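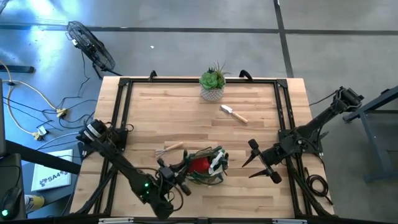 Moremness Workshop Group
Minutes of the review meeting on the Omum two-arm bench kit

Time: Saturday, 10:00 a.m.
Chair: Wolfram Hellwig
Purpose: to decide if the group rents the kit after the trial period, and under which terms.

1. Minutes of the last meeting

The minutes were accepted with one correction. The supplier of the kit is Engelhardt, and Drerkon is only responsible for the service contract. In the last minutes these two were exchanged.

2. The offer

The chair read out the offer from Engelhardt. The monthly rent is 2370 and includes both arms, the grippers, the table frame and the control software. Delivery is included. The return transport is not mentioned in the offer, and the chair will ask for this in writing.

The service contract with Drerkon is separate. It contains 2 visits per year. Additional visits are charged by the hour. Several members found that the text does not say clearly what is a repair and what is normal wear, for example with the gripper fingers and the cables. It was agreed that we do not sign before this point is cleared.

3. Report on the trial

The trial was made with garden hand tools and small soft items, as these are the goods we would like to sort and pack. There were 70 runs in total. In 5 of them the operator had to stop the arms and begin again. All five stops were with soft items. With wooden handles the grippers had no difficulty in any run.

The members discussed the gripper fingers. They are wide, and for a thin handle lying flat on the table the operator must approach slowly and at the correct angle. One member asked if narrower fingers can be ordered for the same arm. The offer says nothing about it.

The view from the wrist camera was considered useful. It shows the gap between the fingers and the item together, so the operator does not need to stand up and look over the table.
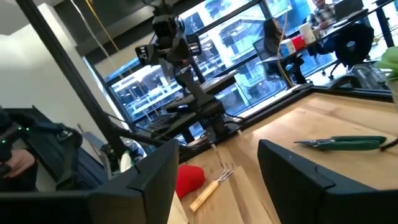 Minutes taken by the secretary, Moremness Workshop Group
Checked by Wolfram Hellwig

It was remarked that the wrist camera sees much more than the work, also the room and the persons in it. Before recordings are given to Engelhardt for support, the persons who are visible must be asked for their agreement. The chair will write a short form for this.

4. Cables and floor space

The cables on the floor beside the table were criticized again. The kit is delivered without cable covers. It was agreed that we buy covers ourselves if the rent is decided, and that they must be in place before regular work begins. The frame on the tabletop was judged stable.

5. Training

Engelhardt offers one training day at our place. The members wish that it is divided into two half days, so that everybody can have a turn with the controls. The chair will request this. A printed manual in plain language is also wished, because the present one is only on the screen and is difficult to search during the work.

6. Decision

The group is in favor of the rent in principle. The final vote is postponed until the following answers are received:

- return transport and its cost (Engelhardt)
- price of narrower gripper fingers, if available (Engelhardt)
- definition of normal wear (Drerkon)

7. Other matters

The pliers are to be included in the next trial, with the same number of runs as the other tools. The list of items for it will be sent to all members by the secretary.

The meeting was closed at 11:40 a.m. The next meeting will be in April.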